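The Short List
Why some couples are asking for less on the wedding registry
5 Feb 2022

The first registry Zerrin Coşkun ever helped with ran to nine printed pages. It had a fish kettle on it, and three sizes of gravy boat. The couple lived in a one-bedroom apartment above a dry cleaner in Teltby, and when the gifts came they stacked the boxes in the bathtub and showered at the gym.

Coşkun was working the bridal desk at Zillarer then, a home goods store on the main street with a parking lot in back. Her job was to walk couples through the aisles with a scanner and keep them scanning. The store wanted a long list. A long list gave guests plenty to choose from at every price, and what the guests didn't buy, the couple often came back for with their completion discount.

She left the store and set up Erelent, a registry planning service that she runs from the back half of a fabric shop. Couples pay a flat fee and get two meetings. At the first they go through what they already own. At the second they write the list, and most of them leave with 13 items on it.

"They come in embarrassed," she said. "They think a short list looks like they don't want anything from anyone. Then they think a long one looks greedy. So they've been fighting about it in the car."

The change she has seen is mostly one of age and circumstance. Many of her clients have lived together for years before the wedding. They have plates. Some of them have two sets, one from each former apartment, and the first meeting is spent deciding which set goes. She asks couples to bring a written inventory of the kitchen, the linen closet and whatever is in storage at their parents' houses. The last part is where duplicates turn up.

Tarık Kılıçarslan married last April at Estrella, a restaurant with a walled courtyard that closes to the public for private parties. He and his wife had both been living with family to save money, so unlike most of Erelent's clients they owned very little. He had a coffee maker and a good knife. She had towels.

"We were the people a big registry is meant for," he said. "We could have asked for everything."

They asked for sheets, a stockpot, a set of everyday bowls, a vacuum cleaner and a few other things they knew they would use in the first month. They also set up a fund for a bed, with the model and the price written out so guests would know where the money was going. The fund closed at $3,687. It paid for the bed and the delivery, and the remainder went toward a mattress cover and two pillows.

Cash funds still make some families uncomfortable. Kılıçarslan's grandmother told him she wouldn't put money in a website, and she gave him a rug. Coşkun suggests that couples leave room for this. A registry is a set of suggestions, and older relatives often have firm ideas about what a married couple should have in the house. She tells clients to accept the rug, write the thank-you note within two weeks and put it on the floor when the relative visits.

She has a few other rules. Price the items across a wide range, with several that a student cousin could afford. Don't put the registry on the invitation itself; a line on the wedding website is enough, and the couple's parents can answer anyone who asks. Check the return policy of every store before adding anything, and write down the date the return window starts, which at some stores is the day of purchase and at others the day of the wedding. Ship gifts to an address where someone is home. Keep a list of who sent what from the day the first package comes, and don't let the cards get separated from the boxes.

Matching sets are the thing she argues about most. Couples like the look of twelve place settings in a row. If guests buy seven of the twelve and the pattern is discontinued, the couple is left with seven. She prefers plain white or another color that several makers sell, bought in fours.

Group gifts have helped with the larger pieces. A table or a sofa used to be something parents bought, if they could. Now a circle of coworkers can split the price online, and the store holds the order until it's fully paid. Delivery on furniture has been slow this past year, and Coşkun has had clients eat on the floor for months while a table made its way to them. She advises ordering anything large well before the wedding and having it shipped to the new home. 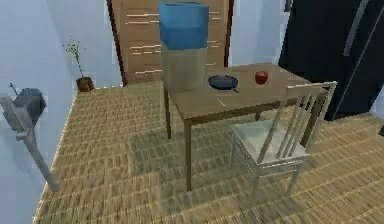 Couples who don't know where to start can begin with one meal at home and list what it takes to cook it and sit down to it. Coşkun has them do this at the first meeting, on the back of the inventory. A wooden dining table, a white wooden chair and a dark blue frying pan, as in the picture, would cover a good part of breakfast, and there's an apple for afterward. Add a second chair. Then come plates, forks, a pot for pasta and something to drain it in, and after that most people slow down and start asking each other what they cook. Kılıçarslan and his wife wrote theirs for a lentil soup. They forgot the ladle and bought one themselves the week after the wedding.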